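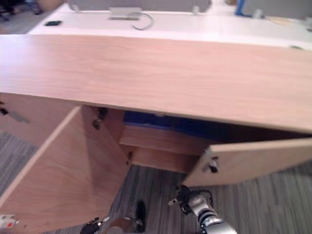 Head camera view, cabinet task, both doors open.

Print | Email
Search this repo Go
2 min read

# kallo-doors

Perception and planning code for opening and closing two-door cabinets with a two-arm setup. Built on the Drovard control stack. Tested with the Eder planner; other planners need a small adapter (see `adapters/`).

## What it does

- Finds door panels and their front edges in the head camera image
- Fits a hinge axis to each door
- Plans an arc for each gripper and checks it against the other arm
- Reports a door angle and a confidence score for each door

## Data

The `clirance` set has 502 episodes. Of these, 51 are held out for testing. Please don't tune on them. Joint states, gripper commands and head camera video are stored together, one folder per episode. Door angle labels were added by hand in February.

## Running

```
pip install -e .
kallo-doors run --config configs/two_door.yaml
```

Set `max_plan_ms` to 900 for slower machines. The default is lower and will time out on a laptop.

## Known problems

- Pale wood fronts with a faint grain give weak edges. Lower `edge_min` if one door goes missing.
- An open door seen close to edge-on is sometimes read as part of the cabinet side. The right door fails more often than the left.
- A shadow running across a panel can split it in two. `merge_panels: true` fixes most cases.
- Striped carpet adds false lines below the doors. The floor mask is on by default, leave it on.
- Shelf contents in deep shadow are not segmented. Depth there is not reliable either.

## Config notes

`arc_steps` is 8. Higher values make smoother motion but planning gets slow. Left and right arms share one config file unless `split_arms` is set.

## License

Code is MIT. Data is for research use only, see `DATA_LICENSE`.

Print | Email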